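right, thread on the grasp labelling mess because three people asked and I keep typing the same reply. software only, no hardware chat. long, sorry

1/ background for new followers. we take hand-held gripper recordings, people doing ordinary chores at home, and turn them into training episodes. my bit is everything between the raw recording and the trainer. the tool is called Skitel. it started as a script and you can tell

2/ job of Skitel: line up the video with the finger width, work out the camera path, cut the long recording into episodes, say where each grasp opens and closes. sounds small. is not small

3/ July's build had 239 episodes in the test set and I was quite proud of it. then the policy trained on it kept closing its fingers early. every time. hovering over the thing, shut, nothing in there, off it goes looking pleased with itself

4/ first guess was the policy. wasted two days on that. changed the learning rate, changed the crop, changed the action horizon from eight to 16. still shut early, just smoother

5/ second guess was the camera path. replayed a load of them in Pleltetti (our viewer, sits next to Skitel) and the paths looked fine. bit of drift on fast turns. nothing that would shift a grasp

6/ third guess, the right one, annoyingly the one I'd skipped – timestamps. the finger width came in on its own clock and I was matching it to the nearest frame by ARRIVAL time. arrival. not capture

7/ so the width ran ahead of the picture by 70 ms. doesn't sound like much. at the speed people pick up socks it's the difference between "fingers open next to sock" and "fingers closed on sock"

8/ and the policy learned precisely what I gave it. picture says not there yet, label says close. good student, bad teacher

9/ fix in two parts. part one, stamp both streams at capture and throw arrival time in the bin. should of done this on day one. for old recordings you can't restamp so you estimate the offset instead

10/ estimating it: fingers are in the picture the whole time, so track the pads, get a width out of the pixels, slide one curve against the other until they agree. the pads being a strong colour helps loads. plain thresholding does most of it

11/ except when it doesn't. anything else in view near the pad colour and the tracker wanders off to look at it. curtains, carrier bags, bedding with a pattern. I now only search in the bit of image where the fingers can physicaly be. obvious in hindsight

12/ part two, soft things. closing on a mug is easy to label, the width drops and stops dead. closing on a blanket, the width just sort of sinks and keeps sinking. old rule was "width stopped changing = grasped" and on fabric it fires late or never

13/ new rule looks at how fast the width is changing plus whether the stuff between the pads moves WITH the pads afterwards. if the fingers go up and the cloth goes up, that's a grasp. if the cloth stays put, it isn't, whatever the width says

14/ costs more to run. don't care. it runs overnight

15/ numbers, since you'll ask. of the 239, the old rule got 15 flatly wrong on soft items even after the clock fix. I've gone through those by hand one at a time with a cup of tea. new rule still disagrees with me on two and I think it may be right about one of them

16/ somebody asked why not get people to press a button when they grasp. tried it. they forget, or they press it when they've already let go. and it changes how they move. I'd rather have natural hands and worse labels and fix the labels

17/ other question: do you cut out the boring background. no! bedrooms are full of stuff and the policy has to cope with that. Leiva (the planner side) did ask for tidy masks once. we gave them masks. they went back to whole frames within the week

18/ what I do want is more things in boxes. open box on a soft surface is horrid for us. pads half hidden behind the cardboard, box slides or tips, contents squash. every assumption in the tracker gets a kicking 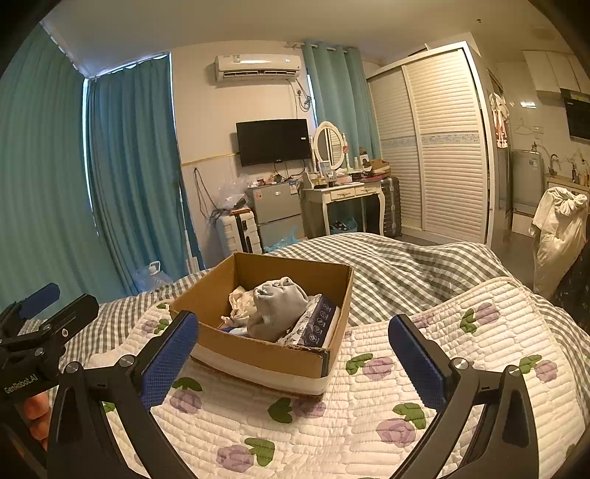 19/ so the next build treats "pad not visible" as its own state. before, it kept the last position and hoped. now it says don't know, hands over to the recorded width, and picks the pad back up when it reappears. confidence goes in the episode file so the trainer can weight it

20/ the surface thing I haven't solved. on a table I can assume the box stays where it is. on a bed anything can shift a bit when you lean on it, and my moves-with-the-pads check gets confused if the whole lot moves. thinking about picking a few points well away from the hand and subtracting. ugly but cheap

21/ knitted stuff also. loops stretch before the item lifts so there's a lag between pads up and item up. I allow a short gap now. picked the length by eye, will do it propperly when there are enough examples

22/ planner folk: the episode format has changed. grasp is now open / closing / held / unsure, used to be a yes/no. if your loader reads it as a boolean it will happily call unsure a yes. ask me how I know

23/ rebuild of the old set finished this morning, tagged 2023-09-05 in the Zastine bucket. don't mix it with July's. the offsets differ and you'll get a policy that's early half the time, worse than one that's always early

24/ retrained on it, quick run, no tuning. the early shutting has gone on hard objects. on cloth it's better, still grabs air now and then, mostly near box edges. see 18

25/ Pleltetti has a new view too, both width curves under the video, offset as a slider. drag it and you can see them snap together. should have built that first. would've saved me the two days in 4

26/ if you've got your own recordings check the clock before you touch anything else. take one episode, something hard, a mug. step through to the frame where the pads touch it, look at the width. if it's already flat you've got my bug

27/ will put the offset script up on its own when I've taken my hard coded paths out. there are a lot of them. end of the week if the loader doesn't blow up

28/ edit to 10, someone spotted it: the pixel width needs undistorting first, wide lens, otherwise the curve bends near fully open and the match goes off. the script does it, I just forgot to say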